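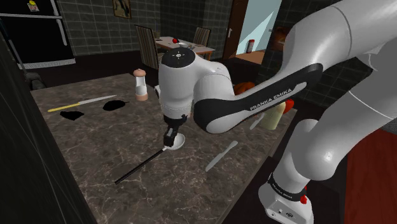 The paired-reset runs finished in February and I have had time to go through the logs, so these are my notes on what the method does and where it stops being useful.

The question was narrow. When we evaluate a grasping policy in simulation, how much of the difference between two checkpoints comes from the checkpoints, and how much comes from the scenes they happened to draw? Our kitchen generator randomizes the layout, the objects on the counter, their poses, the wall and floor materials, and the lighting. A policy that draws a ladle lying in the open has an easier time than one that draws the same ladle with its handle under a cutting board. If each checkpoint is evaluated on its own random draw, that variation goes straight into the comparison.

Pairing is the textbook fix. Both checkpoints get the same list of scene seeds, and you compare outcomes seed by seed. We had been doing this in name for a long time. Dagný Hallgrímsson pointed out that our pairs were not pairs. The seed fixed the layout and the object set, but the objects were then dropped from a small height and left to settle, and the settling step ran inside the same process as the policy. Any change in how many random numbers the policy consumed at load time shifted the drop. Two checkpoints with the same architecture matched. Two checkpoints with different action heads did not, and those were the comparisons we cared about.

**What changed**

Settling is now its own stage. We generate the scene, drop the objects, run physics until every body is below a velocity threshold, and write the full state to disk: joint positions, object poses, contact state, material assignments. The evaluation process loads that state and never touches the generator. We call the store of saved states Sakell, after the folder it started in.

The contact state turned out to matter more than I expected. The first version saved only poses and velocities. On reload, thin objects such as knives, spatulas and the handle end of a ladle would be rebuilt with a slightly different contact set and creep for the first few steps. The displacement was small, but a parallel gripper closing on a thin handle has little margin. With contacts saved and the solver warm-started from them, replaying the same checkpoint on the same state gives the same trajectory on the same GPU model. Across GPU models it does not, and I have stopped trying to fix that. We pin the hardware for a given comparison.

**Setup**

The arm is a Franka with a two-finger gripper, mounted beside the counter. The task set is single-object grasp and lift, with the target named in a text prompt. Targets are kitchen items, weighted toward long thin ones, which is where the policies fail. The counter also holds distractors, and these can include things that belong nowhere near a ladle. The generator has no taste in the matter.

We saved 1076 settled states. Two checkpoints were run on all of them. Tretell is the older policy, with a regression head. Volach uses the same vision backbone with a diffusion head and a longer action chunk. Each was run once per state, with its sampling noise seeded from the state ID.

**Result**

On the old unpaired evaluation, Volach beat Tretell, but the interval on the difference included zero unless we ran far more episodes than we could afford on a regular basis. On the saved states, the difference is in the same direction and the interval is clear of zero.

The useful part is the disagreement table. Most states are either solved by both policies or failed by both, and those tell you nothing about which is better. What remains is the set where exactly one policy succeeds. Within that set I went through the cases Tretell solved and Volach lost. There were 78. I watched all of them.

They fall mostly into one pattern. Volach approaches a long-handled object near its center of mass, close to the junction between handle and bowl or handle and blade. This is usually a sensible place to grasp, as the object does not swing when lifted. On a ladle, though, the cross-section changes quickly at that point. If the fingers land a little too far toward the bowl, one finger contacts the curved surface first and the object rolls out. Tretell grasps farther down the handle. Its grasps are worse by most measures and the object tilts on lift, but it tilts while staying in the gripper, and our success check does not penalize tilt.

So some of Tretell's wins are an artifact of the success check. I reran the scoring from the logs with a tilt limit added, and part of that set moved to "both fail." The rest are real losses for Volach and I think the longer chunk is responsible. Once it has committed to an approach, it does not correct during the last stretch of the descent. Shortening the executed part of the chunk near contact is the obvious thing to try.

**Where it does not help**

Saved states are a fixed sample. After enough rounds of tuning against them you are fitting to them, in the ordinary way. We keep a second store, Priedītis, which is generated with the same settings and is opened only when we are about to write a number down for other people. It has been used 2 times so far.

Pairing also does nothing about bias in the generator. If knives are placed too neatly, both policies see knives placed too neatly, and the comparison between them can be precise and still say little about a real counter. Our placement sampler rejects heavy overlap, so we undersample piles. I would not use these results to make any claim about clutter.

Storage has been a minor annoyance. A state file is small, but the assets it refers to have to be versioned with it. We broke one early store by re-exporting a mesh with a different origin, after which every whisk in the set hovered above the counter and then fell. Assets are now referenced by content hash, and the loader refuses to start if one is missing.

**Next**

Two things are queued. One is the shortened chunk described above. The other is a repeat of each disagreement state under several sampling seeds, to separate states where Volach always fails from those where it fails occasionally. With a single run per state I can't tell these apart, and for a stochastic policy that is a real gap in the numbers above – the paired interval accounts for it in aggregate, but the per-state reading I gave does not. The ladle cases go first.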